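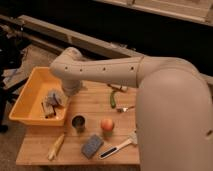 Planano Workshop List
Subject: Re: shallow bins on the wood table
From: Odair Marinho
Date: Jun 23, 2018

Thanks for writing this up. I've quoted your questions below and answered them one at a time. I copied the whole list in case other people with a plank table have run into the same things.

> We are setting up a sorting corner in the Paiva building and I'd like to
> use the same arrangement you have, with one plastic bin at the left end
> of a wood table and the loose things on the rest of it. Before I order
> anything I have a few questions.
>
> 1. Does the bin need to be fastened down?

We don't fasten ours. It sits at the left end of the table and I push it back into position when I notice it has drifted. If you want something firmer, use a strip of the rubber shelf liner that comes on a roll. Cut it smaller than the bottom of the bin so it doesn't stick out and collect dust. I tried double-sided tape on an older bin and spent most of an afternoon getting the glue off the boards, so I would skip that.

Leave yourself a way to put it back in the same spot. I put two short pencil lines on our bench at home. Masking tape is easier to see, but it gets gummy if you leave it through a summer.

> 2. Is there a reason for the orange color? The supply room has
> clear ones and I could have those today.

The yellow-orange was what we could get at the time. I have come to like it. Gray and black things are easy to see against it, and most of what we put in a bin is gray or black. In a clear bin on a wood table you are looking through the plastic at the wood, and small beige things get lost. If you already have clear ones, put a sheet of colored paper under them and see if that's good enough before you spend money.

The sloping walls matter more to me than the color. You can get your fingers under something lying near a wall. With straight walls I always end up tipping the bin. The drawback is that you lose floor space, so measure the inside at the bottom. Sellers give you the size across the rim. The Tornel bins I bought for the back shelf were listed at 300 mm across and the floor was a good deal smaller than that.

> 3. How full do you let it get? Ours always turns into a heap in one
> corner.

So does ours, on the near right side. That's the side closest to the rest of the table, so it is the first part of the bin you reach and things get set down there. The far side stays bare. I used to even it out by hand and I have stopped doing that. What I do care about is what goes in first. Blocky things should go in ahead of anything soft. A crumpled item on top of the pile can be lifted off in one go, but a crumpled item on the bottom hides whatever has slid in beside it.

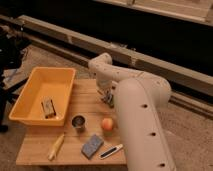
For the same reason I'd start with one flat thing on the floor of the bin and leave the soft or round things out on the boards for a while. Fruit should go in last or not at all. It rolls on a tabletop with any slope to it, and when it goes into a bin on top of something hard it bruises. If you use real fruit, change it every few days and wipe the wood where it has been sitting. I left a plum on our bench over a long weekend and the mark is still there.

> 4. What do you do about the joints between the boards? Grit collects in
> ours and I can't get it out.

A dry brush, along the joint, before you use any cloth. A damp cloth pushes the grit down and it packs in. After the brush I use the vacuum with the narrow nozzle, and then the cloth, wrung out well. I do this every 12 days or so on paper and less often in practice. Don't use the spray polish. It makes the top slick and then the bin really does travel.

Look at the front edge while you are down there. On my bench the edge gets more wear than the top, from sleeves and from boxes being dragged over it. I sand it lightly and oil it each September, when the room is free.

> 5. Would you lend us a spare bin so we can try it out first?

Yes. There are 6 on the shelf behind the door in room 87, stacked. They jam together when they are stacked, so twist the top one a little before you pull. Take two if you like. Please write your name on the sheet, and bring them back with the labels still on.

One question from me. Does anyone on the list still have the Terach catalog with the shallow trays in it? I would like something half the depth of our bins for small parts, and the copy in the office is missing those pages. I don't need prices, just the inside measurements.

I will be at the bench most of next week if anyone wants to come by and measure the table. The door code has not changed.

Odair

--
To leave this list, send a blank message to the list address with the word "remove" in the subject line.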